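How to Request Credit for Prior Learning

Holloway College recognises that many students arrive with study or work experience that matches part of their program. Students who can show that they have already met the outcomes of a unit may apply to have that unit credited. Please read all of the steps before you begin.
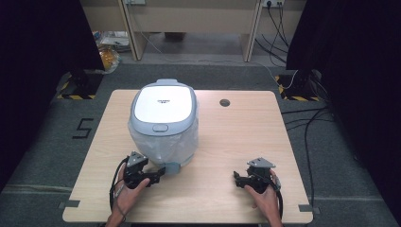
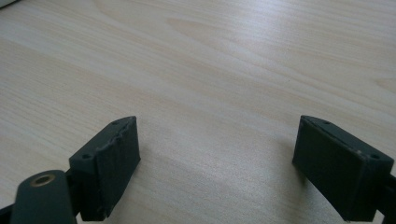

Who may apply

You may apply once you have accepted your offer and received a student number. Applicants who are still waiting for an offer should not send documents, as they cannot be matched to a file. Credit may be granted for no more than 40 per cent of a program. Practicum units are excluded.

Step 1. Compare the unit outlines

Open the outline for each unit in the Lulla student portal and read the learning outcomes against your previous study or work. A unit will be considered where at least 70 per cent of its outcomes are covered. Titles can be misleading – two units called Workplace Communication may have very little in common.

Step 2. Gather your evidence

For previous study, you will need an official transcript and the unit outline from the year in which you were enrolled. Transcripts in a language other than English must come with a certified translation.

For work experience, you will need a current résumé, a position description and a signed letter from your employer. The letter must state your dates of employment and whether you worked full time or part time. Casual hours may be combined across employers.

Step 3. Complete the form

Select Credit Request from the Enrolment menu in Lulla. Use a separate form for each unit. In the comments field, list each outcome by its number and name the document and page that supports it. Attachments should be in PDF format and must not exceed 20 megabytes per form.

Step 4. Pay the assessment fee

Requests based on previous study are free of charge. Requests based on work experience carry a fee of $100, payable through the portal or at the Skelberg Building front counter. The fee is not refunded if the request is declined.

Step 5. Wait for the outcome

Requests are assessed in the order received. The assessor, Benedito Sales, may ask for further documents or a short interview by telephone. Please continue to attend classes in the unit until you have a decision in writing. Requests for the spring intake close in June.

If your request is declined

You may ask for a review within 20 working days of the decision. Address your letter to Nivaldo Trindade, Student Records, and include any evidence that was not part of the first request. A unit may be reviewed only once.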